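What the machines changed for us at Hendow

I have worked in the packing hall at Hendow for many years, and since last winter part of my work is teaching. 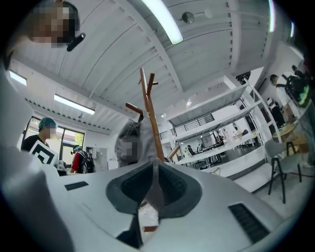 A colleague from the night shift, when she heard I would write this, asked me to please say that she did not want any of it in the beginning, and that she still counts the minutes until her break in the same way as before. The machine did not make the shift shorter, she said, it only made another kind of tired.

So I have said it, and I think she is right. I want to write down the rest too, because people in my family ask me always the same question, if the robots have taken my job, and I never manage to give them a short answer.

Our company packs small household goods for other firms. Hooks, racks, stands for jewelry, things for the kitchen drawer. The customer sends them to us in big cartons, we take them out, check them, put them in the retail box with the leaflet, and close it. When I started, all of this was done by hand at long tables. There was a radio and we talked a lot. I learned most of my English at these tables, and if it sounds a little like a packing hall, this is the explanation.

The first automation was the closing of the boxes. A machine from Trellby folds the flaps and puts the tape. To this one we had no objections. Everybody had bad wrists from the tape, and after one month we could not imagine to go back. I mention it because the managers later said "but you liked the last one", and it was not the same thing at all. The Trellby took away a movement. The new line takes away a part of the thinking, or it wants to.

The new line is called Fornton, after the town where it was first tried. It has two arms which pick the goods from a tray and place them into the box. With simple things it is good. A flat box, a jar, a roll, it does not make mistakes with them. The difficult goods are the ones with parts that stick out. One example is a small wooden rack like a little coat tree, a stick with short side arms. For a person this is nothing. You take it by the stem, you turn it in your fingers, you see which way it wants to lie. The arm took it by a side arm, or it took it well and then pushed it into the carton wall.

For this reason they asked some of us to show how we hold things. We work with a gripper that you carry in your hand, with soft rubber pads in place of your fingers. You pick up the thing, you hold it upright, you lay it down, and you start again. On my first training day I did this 158 times. I know it because the program shows the number in the corner when you stop. My hand was fine but my head was empty like a bucket.

It is strange work. In the packing hall I was fast, and I was a little proud of it. Here they told me to be slow, and then slower. If you drop the thing, you do not swear, you just begin again. After some days I noticed that I did not know how I do it. I mean that I could pack such a rack without looking, but when the engineer asked me why I turn it to the left before I put it down, I had no answer. I had to do it once more and watch my own hand. I think this was the first time in my working life that somebody asked me why I do something and then wrote down the answer.

I will be fair and say also what became better.

The lifting is less. The night shift is smaller, and it was made smaller with people who wanted to change to days, so that part was done in a decent way. Those who went through the training got a new pay group. It is not much, but it is on the paper, and when I look for another job one day I can show it.

And now what became worse.

We were 19 persons on my line in December, and the line is planned for fewer when the arms are running in both shifts. How many fewer, we have not been told. They say that people will leave by themselves and will not be replaced. This may be true, but it is heavy to work beside an empty place and know that it stays empty. The younger ones look around for other jobs already. The older ones do not speak about it.

Then there is the noise. The arms are not loud, but they have a sound which comes every few seconds, and you cannot talk over it in a relaxed way. The radio is gone. You stand farther from each other, because of the yellow lines on the floor. I had not expected that I would miss the talking more than anything else.

Also the pace is different. When we packed by hand, there was a fast hour and a slow hour, and the team arranged it between themselves. If one had slept badly, the neighbor took a bit more. The line has one pace. When it stops, a lamp goes on and we have to go and free the piece which is stuck. On a bad day you do only this, you walk from lamp to lamp – and in the evening you cannot say what you have made.

I have asked for 2 things in our meeting with the management. The first is that the people who do the training may also say which goods are not suitable for the arms, before the contract with the customer is signed. The second is that nobody does only lamps for a full shift. To the first they said yes, with some conditions. To the second they said they will look at it.

A cousin of mine works at Kiiskinen, where they had a similar line earlier than us. She says that after the first year it gets calm, and that the arms now do the boring half and the people do the half which changes every week. She also says that they are fewer at lunch. Both of these I believe.

I turn 50 soon, and I did not plan to learn a new job at this age, but I see that I have learned one. I like the training days more than I thought. I like it less when I walk back through the hall afterward and my colleagues ask what I have taught it today. They ask it as a joke, mostly.

Next week we begin with wire baskets. I have packed them for years and I already practice at home, with the one from our bathroom, to see what my hands do.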